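Home | News | What's On | Newsletter | Contact

Print this page | E-mail to a friend

The great doona debate
7 November 2020

Well, I asked for your thoughts on spring bedding and my goodness, did you deliver! The inbox has been full since the last newsletter, and I've now read the lot with a cuppa in one hand (two cuppas, if I'm being truthful, and most of a packet of bikkies).

The big question was when to put the winter doona away. Mitiku Tekleab from Adley says he packs his up on the first of November no matter what the weather is doing, and if it turns cold he wears socks. I admire that. I packed mine away a fortnight ago and had it out again by the weekend — it got down to four degrees at Mostden and I'm not made of stone.

A few of you swear by layers instead, with a cotton blanket and a light quilted cover that you can kick off at 2 am. I've come round to this, mainly because a quilted cover fits in my washing machine and the doona never has. Wash it on cold, peg it along two lines so it doesn't sag in the middle, and keep it out of the full sun if there's any colour in it you're fond of. I learned that one on a lovely red bedspread that's now a sort of salmon.

If you've got spare blankets in good nick, the Workneh Street op shop is after them again, singles especially. They took 19 from us last spring and they'd all gone in no time. Please no pillows! Drop them at the side door, and ring first if you've got a carload.

Next time: moths. Send me your remedies, the smellier the better.

Share (4) | Comments (19)
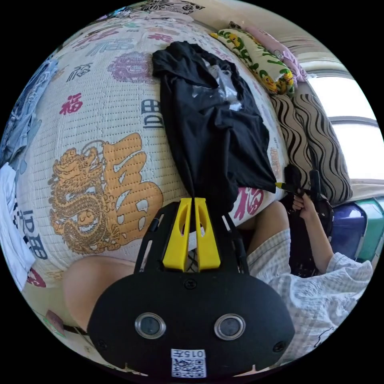
Quilted mattress cover with a 福 print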